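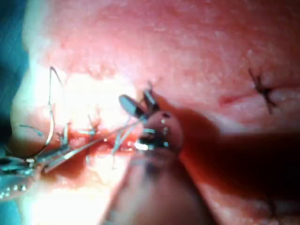 Thread Breakage During Assisted Suturing: What Went Wrong and What We Changed
Bianka Hegyi and Kinga Pintér
Final project report, submitted 03/12/2021

1. Background

Our project used the Clisix bench arm to help with the closing part of a suturing task. One person works the instruments by hand, and the arm keeps tension on the free thread while the next knot is thrown. The arm runs the Purkik motion software, which our lab already had. We wrote the tension control and the stop logic.

The report was meant to compare knot quality with and without the arm. In July the system failed, and most of the remaining time went into finding the cause. This version of the report covers the fault.

2. The fault

During trial 22 the arm kept pulling after the knot had been set. The thread snapped near the jaws of the holding instrument. The arm then moved back quickly by 8 mm before the software stopped it. Bianka was at the instruments and her fingers were close to the thread path. She was not hurt. We pressed the emergency stop, cut the power at the wall and wrote down the state of the screen before touching anything else.

The tension reading on the screen was still inside the normal range. That was the part that worried us, as the stop logic depends on that reading.

3. Finding the cause

We first thought the load cell was damaged. We took it off, hung the check weights on it and got the right values each time. We swapped the cable anyway. The fault came back two trials later, this time with only a test strand clamped to the bench.

Kinga then went through the log line by line. The log for the failed trial had 2996 rows. From row 1586 to the end, the tension value did not change at all, down to the last digit. A real sensor always shows a little noise, so the value had to be an old one that was being sent again and again.

The cause was in our own code. When a message from the sensor board came in incomplete, the reading function threw it away and returned the last good value. It did this with no limit and no warning. After a bad message the function also lost its place in the data stream, so every message after that looked incomplete too. The controller saw a tension slightly under the target and kept pulling to make up the difference.

4. Changes

The reading function now looks for the start byte again after a bad message. Each value carries a time stamp, and the controller refuses any value that is too old. If that happens the arm holds still and the brake comes on. We decided against having it release the thread, as a dropped strand can catch on the instruments.

We also set a limit on backward speed that does not depend on the sensor. It is in the Flerkik drive settings, so a mistake in our program cannot override it.

We pulled the sensor plug on purpose during slow motion, and the arm stopped every time. We have not repeated this at full speed. The Csizmadia workshop still has the guard we ordered, and we were told not to run at full speed without it.

5. Open points

The bad messages themselves are not explained. They were more common when the lamp supply was plugged into the same strip, but we did not test this properly. The next group should move the lamp to another outlet and log both conditions. The old log files and the changed code are in the project folder, and the wiring sheet taped inside the cabinet door is out of date.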